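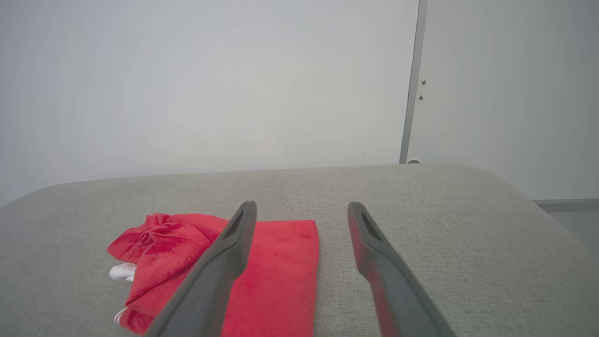
Light gray upholstery, fine weave with a faint speckle

Dovesstead Community Help > Home > Fabric and Upholstery

Removing loose dye from light gray woven upholstery without leaving a ring

Posted by halftone_k, 2 February 2021
Viewed 3978 times

I have a gray upholstered piece in a fabric sold as Brasteo. The care tag gives code WS, which I understand to mean water-based cleaner or solvent. The covers are fixed and cannot be machine washed.

Clothes get left on it often, sometimes straight from the washer, and I now have a faint pink cast in one area. I have vacuumed and blotted with plain cool water on a white cloth. A little color came up on the cloth. When the spot dried there was a faint outline where the water stopped, and the pink was lighter but still present.

Two things I would like to know. Is the remaining color fixed in the fiber or still removable? And what causes the outline?

The fiber content label says polyester with some viscose. No percentages given. I have a bottle of Yammine upholstery cleaner that I have not opened. 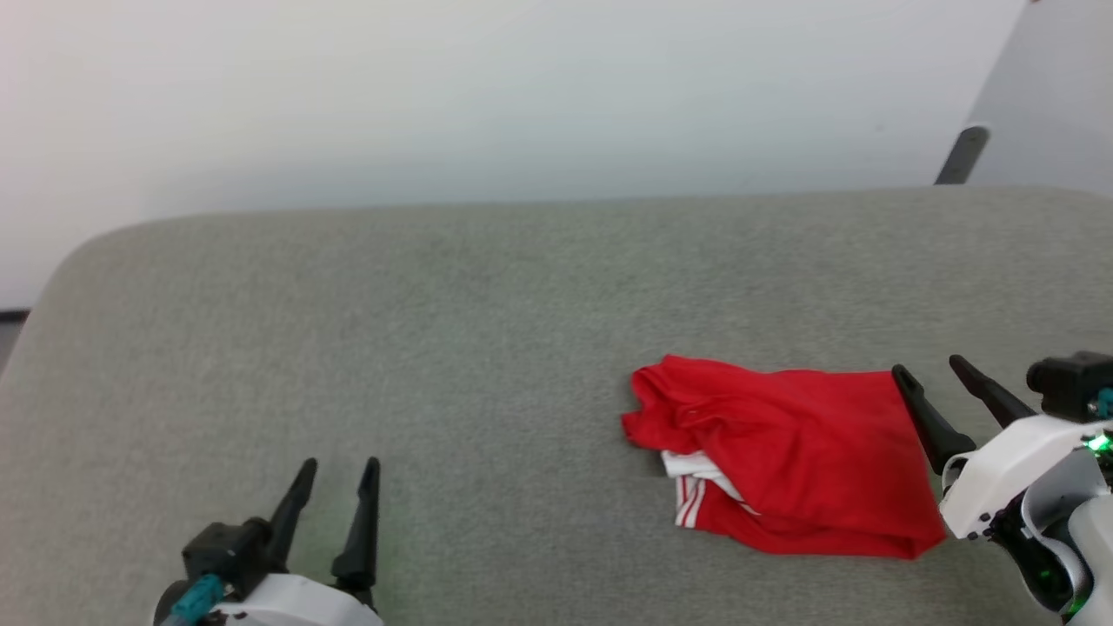 Red garment on the gray fabric, white wall behind

selvedge376

The outline is a wicking ring. Water carries soil, old detergent and sometimes fabric finish outward to the edge of the wet area, and it all stays there when the water evaporates. Blotting only the spot makes it worse. You need to dampen the whole panel, seam to seam, lightly and evenly, then dry it fast with a fan. Distilled water helps if your tap water is hard.

On the color: if some still comes up on a white cloth, it is loose dye and worth pursuing. Polyester does not take up most clothing dyes at room temperature. Viscose does, to a degree, and that is probably where your pink is sitting. Procedure:

Test on a hidden area first and let it dry fully before judging.
Mix 2 teaspoons of clear dish liquid in 4 cups of cool water.
Apply with a damp white cloth. Press and lift, no rubbing.
Change to a clean part of the cloth as soon as it shows color.
Go over the full panel with plain water to take out the detergent.
Blot, then fan dry. Do not use a hair dryer or steamer until the color is gone.

Repeat after it dries. Stop when a pass brings up no color. Whatever is left at that point will need a reducing agent, and I would leave that to a shop - those can strip the gray as well.

mopbucket_lou

just use the Yammine, it's fine on everything. I did my whole couch with it last June

selvedge376

It may be fine on WS fabric, but check the label for peroxide or "oxygen" before using it here. On a viscose blend it can lighten the base color unevenly. Same warning for Jerkex spot remover, if anyone is about to suggest it.

halftone_k

Did the full panel with the dish liquid mix, and the ring is gone. The second pass still brought up a little pink. I will let it dry overnight and do a third. The Yammine bottle does list peroxide, so it stays closed.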